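Student project report: Teaching PC assembly with a mock motherboard
Group members: Prasanna Mridha, Mitali Pathirana, Tharindu Sarkar
Supervisor: Efraín Henao

1. Background

First-year students at our college learn to build a desktop computer in the second half of the hardware module. The boards used for this are old and get damaged easily, mostly bent socket pins and cracked memory clips. Our project was to make a practice board that shows where the main parts go and can be replaced cheaply when it breaks.

2. Design

We measured a scrap board and drew a simplified version of it. Small parts such as capacitors were left out. We kept the outlines that a beginner has to recognise - the processor socket, the memory slots and the connector blocks - and made them as raised shapes on a flat panel. Tharindu drew the model and Mitali checked the sizes against real parts.

3. Making the panel

The panel was 3D printed in grey. It took three attempts. The first warped at the corners and the second had a processor socket that was too tight. The third was good enough to use, though the slot frames needed filing.

We wanted the panel upright because a computer case often stands upright while it is being repaired. It is fixed to a wall of slotted aluminium extrusion, so it can be moved up or down for people of different heights.

4. Trying it out

Apinya Chuensuk from the year below tried the panel first and found the processor easier to place than the memory. She asked for labels. We decided against them for now, as the real boards have very small print and students need to learn the shapes.

5. Problems and next steps

Parts can be knocked off an upright panel if the fit is loose. We would like to print deeper frames and add a proper catch to the memory slots. The wedge on the large block also needs a rounder edge.

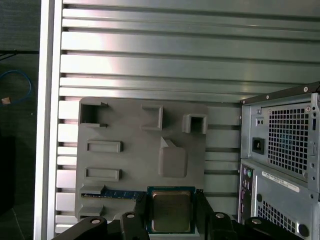 Prasanna is keeping the drawing files up to date, and the next version of the panel will be printed in August.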